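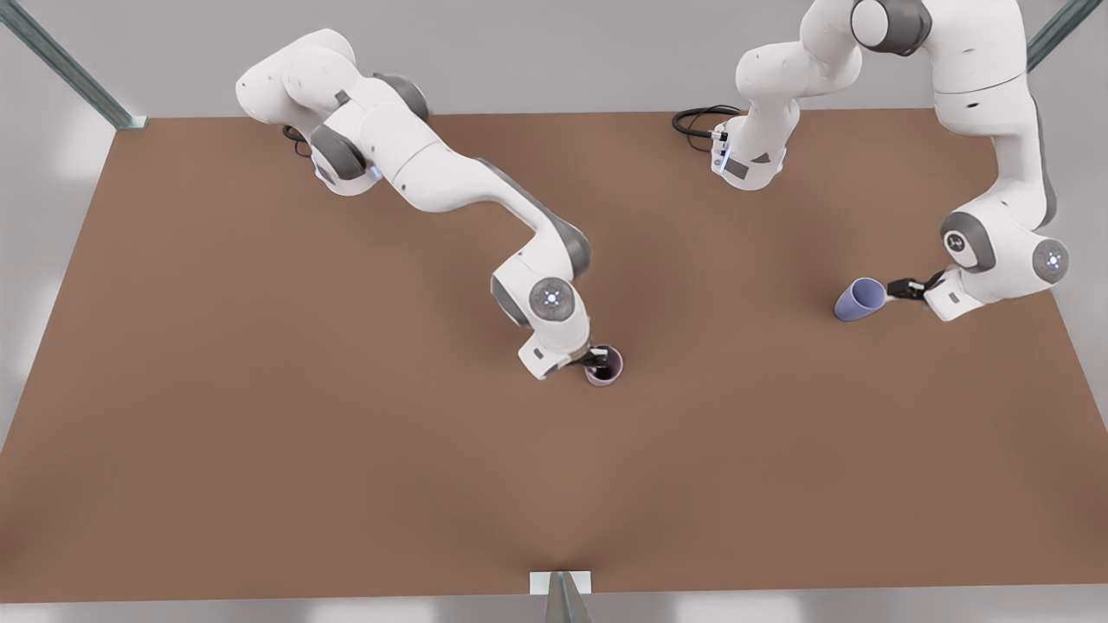 How do I get tea stains out of the inside of mugs without scratching the glaze?

Bicarbonate of soda on a damp cloth. Put a teaspoon of it in the mug, add just enough water to make a paste, and rub it round the inside with your fingers in the cloth. Leave it for ten minutes, rub again and rinse. It takes off most tea staining on a glazed mug and won't mark it.

More detail from the person asking

We have a set of stoneware mugs from Plornitz, cream inside, and they've gone brown from the bottom up to where the tea usually comes to. The dishwasher doesn't shift it. I used the green side of a washing-up sponge on one and now it has fine grey lines in it, so I don't want to do that to the rest. We're in a hard water area if that matters. I'd prefer something I've already got in the cupboard. Two of the mugs also have a crackle pattern in the glaze and the brown has gone into the cracks.

3 replies - sorted by most helpful

Reply 1
Marked as helpful by 133 people

Hard water does matter. What you've got is partly tea and partly limescale with the tea held in it, and that's why the dishwasher leaves it behind. Try the bicarb first as it's cheap. If there's still a brown film afterwards, go on to citric acid, sold for descaling kettles.

Put a level teaspoon in the mug, fill it with hot water from the tap and leave it for half an hour. Then wipe it out with a soft cloth and wash it as normal. Don't put the bicarb and the citric acid in together. They fizz and cancel each other out and you end up with salty water.

For anything really dark, denture tablets work well. One tablet, warm water, leave overnight, wash thoroughly in the morning before anyone drinks out of it. I do ours every March when I do the kettle and the teapot, and in between I only use the bicarb.

The grey lines in the mug you scrubbed may not be scratches. A lot of the time it's metal from spoons, left on the surface of the glaze. A cream cleaner made for hobs and sinks will usually take that off if you go gently. If the lines are still there after that, they're scratches and they'll stay.

Don't use anything gritty or acidic on a mug with gold or silver on it.

Reply 2
Marked as helpful by 2 people

Bleach. Capful in a bowl of cold water, leave them in for an hour, rinse loads. My mum did it for years. Never mix it with the descaler or anything else with acid in.

Reply 3
Marked as helpful by almost 109 people before the old counter was reset

I wouldn't use bleach on the two with the crackle. If the cracks take in tea they'll take in bleach as well, and it is hard to be sure you've rinsed it all out again. Same goes for anything with a chip on the inside.

For those two I'd soak them in warm water with bicarb, a couple of tablespoons in a washing-up bowl, and change the water when it goes brown. It can take a few days. It won't come out completely - I've got an old Engelbrecht mug like that and it got to a pale biscuit colour and stopped there. I keep pens in it now.

On the other mugs, rinse them as soon as you've finished the tea, even if you aren't washing up until later. Filtered water helps too. We got a Drinach jug for the kettle and the scum on top of the tea went, and the mugs stay clean for a good bit longer.

Update from the person asking

Thanks all. Bicarb did the worst of it and the citric acid did the rest. The grey lines came off with cream cleaner, so it must have been the spoons. The crackle ones are still soaking - second day, water has gone brown twice.

Related questions
Can you put stoneware in the microwave?
Removing limescale from a Drorkon kettle
Is a crazed mug safe to drink from?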